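Getting Your Desk in Order: Notes for Session 5

Okay, we ran out of time on Thursday, so I'm putting the rest of what I wanted to say in writing. Bring your worksheet from last session (the one with the three columns: daily, weekly, hardly ever) and have it next to you while you read, or none of this will stick!

Quick recap first. We talked about flat piles versus standing rows, and I got some pushback, mostly from people who like their piles. Fair enough. I like mine too. A pile is fast to make and it keeps big books flat and happy. The trouble starts when you want the one on the bottom, and you lift the whole thing with one hand and slide the book out with the other, and then the pile is never quite square again. I've done it maybe a thousand times and I still do it.

So my rule for this course is a soft one. Standing books are for anything you reach for in the middle of working. Flat books are for the one or two you have on the go this week, covers up, where you can read the title without tilting your head too much. Everything else goes back on a real shelf, and I mean a shelf in another part of the room.
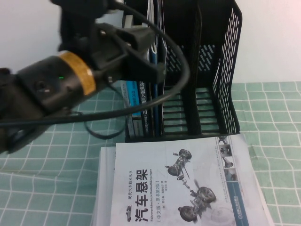 Mesh file organizer with books standing in the left compartment, the right one empty, and a stack in front with a car suspension book on top.

I want to talk about that empty compartment for a minute. Most people see one and want to fill it right away, and in this case the stack in front is the obvious candidate. Before you do that with your own desk, pull out the worksheet. Are those books daily or weekly? If they're daily, sure, stand them up. If they're weekly, I'd leave the space open and let it catch incoming paper, which has to land somewhere.

And paper is the other thing! Look at the top of the left compartment, where there are white papers and folders above the books. I see this on nearly every desk, mine included. The top of a row of books feels like a shelf, so we treat it like one, and then you can't get a book out without holding the papers down. Same goes for thin cables that wander in among the folders. Move the papers over first, then the cable, then decide about the books. In that order, please.

A word on spines. Face them out, always, even the ugly ones. If you have textbooks in more than one language (lots of you do), it helps to keep each language together, but subject works fine too. Suspension with suspension, robotics with robotics. Pick one system and stay with it through May.

For next time:

Clear one compartment, or one hand's width of shelf, and leave it empty until we meet.
Take everything off the top of your standing books.
Keep your flat stack to what you're reading this week.
Set a timer for 17 minutes and stop when it rings, finished or not.

If you don't have an organizer yet, a cardboard box on its side is fine for now. We'll get to drawers next, so start thinking about which one scares you the most.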